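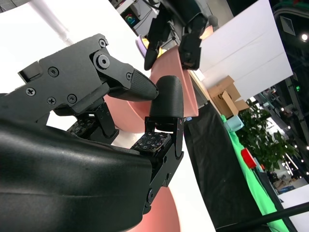
Figure 3. Black robotic hand at close range, with the upper finger plates, their screws and the larger round pivot bolt.

3.2 Preparation and storage of the fillings

The fillings were made in batches of 20 tarts to the recipe set out in Section 2. Honey replaced white sugar in the test batches, and the weight of lemon juice was reduced to allow for the water that honey brings with it. Each filling was stirred over a low flame until it coated the back of a spoon, then passed through a fine sieve and poured into blind-baked cases. The cases were made with Zenness flour in the first round and De Smet flour in the second. No difference in the colour of the crust was recorded between the two.

Filled tarts rested for 45 minutes at room temperature before they were moved to the refrigerator. Firmness was judged by cutting one slice from each tart and noting whether the cut face held its shape. Of the 273 tarts prepared, 21 were set aside on account of cracked cases and play no part in the results. The honey fillings were softer at the centre than the sugar fillings, and the difference was greatest in the batches made with the lighter Starnura honey. Tasters described these as pleasant but difficult to serve.

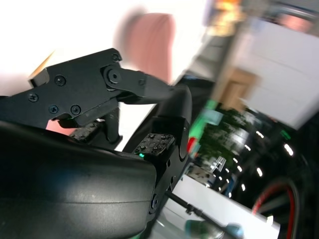
Sticky residue was a greater concern with honey than with sugar. Chmielewska's method, in which every tool is soaked before it is wiped, was followed throughout, and the sieve was checked under a lamp between batches. Narrow joins and sunken fixings deserve particular care in any food room. A thin seam across a smooth housing, or a group of four screws set into a flat plate, gives syrup a place to lodge that a cloth will pass over. For this work, whisks with bound handles were therefore replaced by one-piece spoons, and loose-bottomed tins were taken apart before washing. Tins of the Sindis pattern, which have a rolled rim, were scrubbed along the underside of the rim with a small brush and left upside down to drain.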